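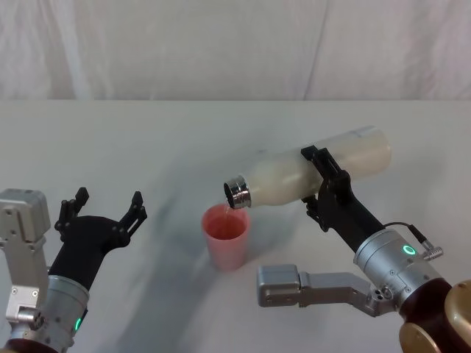
Pouring station, white bottle over pink cup. Covers items 5 to 9.

Narkville Annex, Room 12
Bench and Pouring Station Inspection
Date: 26/05/2020
Inspected by: Nimal Samarakoon
Accompanied by: Sabina Sultana, until lunch
Last inspection: see folder, if you can find the folder

Ratings are OK, FIX or TALK TO ME. The old five-point scale has been retired after everything scored a three.

1. Floor clear of cords, bags and boxes: FIX
Comment: One cord crosses the walkway under a rubber cover. The cover is taped down. The tape is now what people trip on.

2. Exit door opens fully: OK
Comment: It opens fully once you move the recycling bin. I moved the recycling bin. Please stop moving it back.

3. Tabletop clean, surface undamaged: FIX
Comment: Signed off on the cleaning log as "spotless," in pen. I would have accepted "mostly." A white table is unforgiving and we chose it ourselves from the Vedine catalog. No chips or lifting edges, and it doesn't rock.

4. Backdrop cloth hung securely, clear of the work area: OK
Comment: I gave it a tug at both ends and it stayed up. The form has no box for ironing, so I have no official view on ironing. Bags and coats still belong on the hooks by the door.
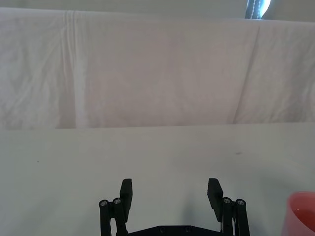
Items 3 and 4. Small marks on the table, wrinkles in the cloth.

Sabina went after the marks with a damp rag and reports partial success. The rest go on the Friday list. Whoever wrote "spotless" may volunteer for the Friday list.

5. Bottles labeled on the outside: TALK TO ME
Comment: Rule 2 on the wall says every bottle gets a label, including water, and including when everybody knows it's water. A strip of masking tape will do. The Hallar label maker has been out of tape since before I took over this form, and I have stopped putting in requests for it.

6. Caps on when bottles are not in use: FIX
Comment: There is a dish for caps. It had paper clips in it, and a cough drop. Cap goes in the dish while you pour, cap goes back on when you set the bottle down for good. How long "for good" is remains in dispute.

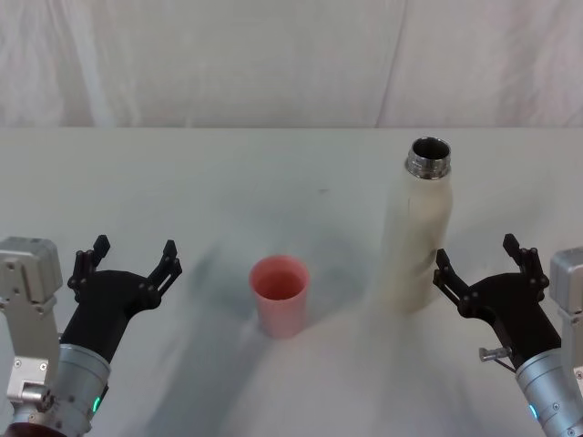

Mirjana Dimitriou wants it entered in the record that a cap taken off and put back on for every cup is a cap that gets cross-threaded by May and lost by June, and that she has asked twice for the kind on a tether. So entered. I priced the tethered ones from Szabó and they come in boxes of 18, so we would be set for caps well into retirement. Rating stays at FIX.

7. Cups stable and undamaged: OK
Comment: Checked the stack for cracks. Threw out one that had been chewed. I am not opening an investigation.

8. Cup set back from the table edge, at least 10 inches: OK
Comment: Measured with an actual tape measure, to the visible irritation of everyone waiting.

9. Pouring done low and slow: OK

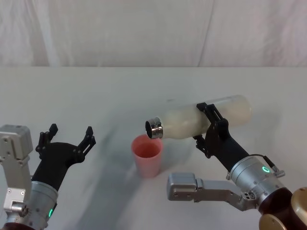 Spills are what this form is really for, and the spill log is thinner than it used to be. Most of the entries came from people pouring from a height, like waiters in a movie. The guidance is to bring the bottle down to the cup. A metal neck held just above the opening, with the rim nearly under it, is the distance I want. Anything higher is showing off. Sumaiya Sheikh is redoing the wall sign to say this in fewer words.

10. Rags and paper towels within reach: FIX
Comment: Within reach of someone, possibly. They were on top of the cabinet. I am not tall, and neither is the stepladder.

11. Wet floor sign available: OK
Comment: Two available. One is holding the storeroom door open, which I have chosen to regard as a separate form.

12. First aid kit stocked: FIX
Comment: Plenty of eye pads, no ordinary bandages. Melati Siregar is ordering more and asks that people stop using them on shoes.

Follow-up: items 1, 3, 6, 10 and 12 to be fixed before the next visit. Item 5, come and see me. Bring tape.

Signed, N. Samarakoon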